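Budget for a two-arm robot cell: buy the arms first or the simulation seat first?

Asked by Muchen Kang, Sunday, December 13, 2020

Hello all. I plan equipment for a small packing workshop and I have to send the budget before the new year. We want one robot with two arms and simple two-finger grippers. The dealer, Prorham, offers also a yearly seat of the Skalance simulator, and my manager asks why we should pay for software when the robot is not yet in the building. Is it wise to buy the seat first? And how many spare fingers do you put in the plan?

3 answers

Wyn Landeg
Buy the robot. Simulation is a toy, you learn more in one morning with the real thing.

Jianhua Xiao
I do not agree with the answer of Wyn, at least not for two arms. We took the seat 8 months before the robot and I would do it again. In this time we changed our mind on the gripper, and a change in the simulator costs only some hours. With a real gripper you must order, wait, and pay the mounting plate again.

Please look first at the quote, if it has the wrist cameras inside. In ours they were a separate line — we found it late. In the simulator you can put the views where you want and decide which ones you really need. These are from our model, two views at the fingers and one over the body with both arms:
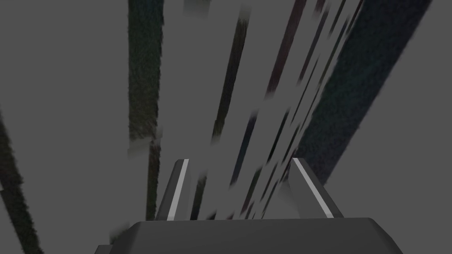
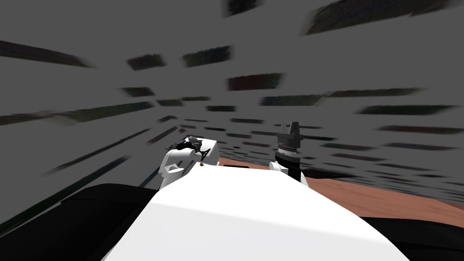
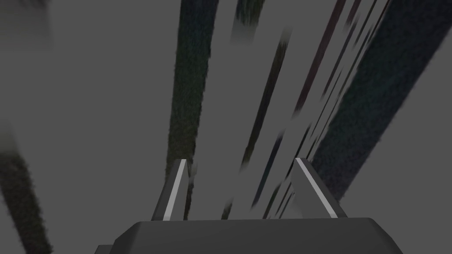 For the spare parts I would write 5 pairs of fingers for the first year, and keep 200 dollars apart for pads and screws. Ask also for the training days in writing. Our training was 1,000 dollars and it was not in the first offer. If your manager still says no to the seat, ask Prorham for a trial in May, when you know your products better, and move the robot order after it.

Orla Ní Mhurchú
Agree on the training line. Also check the computer! Our office machine was too weak for the simulator and we had to buy another one — that was not in any budget. I have no opinion about the fingers.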